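Okay, a long one tonight, so put the kettle on. I've been meaning to write up what it was like moving back to a small town after so many years in the city, and a few of you have asked, so here goes. I'll break it up as best I can.

We moved to Tromia in August. For those who don't know it (and why would you), it's a town with one bakery, one pub, a grain silo you can see from pretty much anywhere, and a creek that's mostly a suggestion until it rains. I grew up two towns over and swore blind I'd never come back to this part of the world. Ha.

The first thing I'd forgotten is the waving. Everybody waves from their cars. It's one finger off the steering wheel, or two if they know you, and a whole hand if they owe you something. I spent the first week thinking people were pointing out a flat tyre.

The second thing is the dark! I mean proper dark. I went out to the bins at nine the first night and stood there in my slippers with my mouth open, looking at the stars, until the cold got to me and I remembered what I'd gone out for.

Now, the house. It's old, it's weatherboard, it leans a little towards the neighbours in a friendly way. The kitchen was last done up in a colour I can only call dentist. We've got a Bronedus wood heater that came with the place and it took me most of a month to learn its moods. Too much kindling and you're in the tropics, too little and it sulks until lunch.

If anyone reading has a Bronedus and knows how to stop the door handle rattling, my replies are open and I will love you forever.

Shopping is a whole adjustment. There's Ortner's on the main street, which sells groceries, fishing line, birthday cards and work boots, and shuts at noon when it feels like it. For anything else it's a 32 kilometre drive. So you learn to keep a list, and you learn to ring the neighbours before you go, and you come home with four people's prescriptions and a bag of chook feed on your lap. 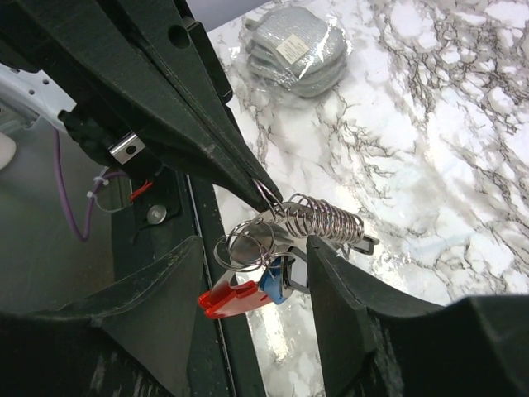

I really did grumble about that drive to begin with. Then somewhere in the second month I noticed I'd started looking forward to it. There's a bend past the old dairy where the whole valley opens up, and in the early morning the fog sits in the bottom of it like milk in a saucer. I've pulled over there more times than I'd like to admit to anyone who's waiting on their chook feed.

Someone asked about internet, fair question. We're with Nonex, and it's fine. It's fine! It goes off when the wind comes from the west and comes back when it's had a think. I've learned to save my work a lot more than I used to, and I've read more books since we got here than in the five years before.

Making friends took longer than I'd hoped, and I want to say that plainly for anybody who's thinking of doing the same thing. People were kind from day one, but kind and close are different, and there were some very quiet evenings in there. I cried in the car outside the pool once over a cancelled cuppa. A cuppa!

What changed it for me was turning up to things I had no business turning up to. I can't sing and I joined the choir. There are 7 of us and the hall heater makes more noise than the altos. We did a little concert before the shearing got busy and raised 300 dollars for new pool chairs, and I've never been so proud of a wobbly harmony in my life.

After that it all sort of loosened up. A bag of lemons on the step with no note. Somebody's teenager mowing our verge on his way past because he "was already going". I made marmalade with the lemons and then had to work out who to give it to, so I gave it to the whole street to be safe.

Do I miss the city? Yes, sometimes. I miss dumplings at ten at night and I miss trams, and I miss being able to buy milk in my pyjamas without it coming up at choir. I miss my old friends most of all, and the spare room here is made up and the sheets are clean, so you know who you are.

Anyway, that's my ramble. I'll do one about the garden another night, once I've worked out which of these things are vegetables. Sleep well, all of you, and if you're on the west side, bring your washing in, it's blowing up out there.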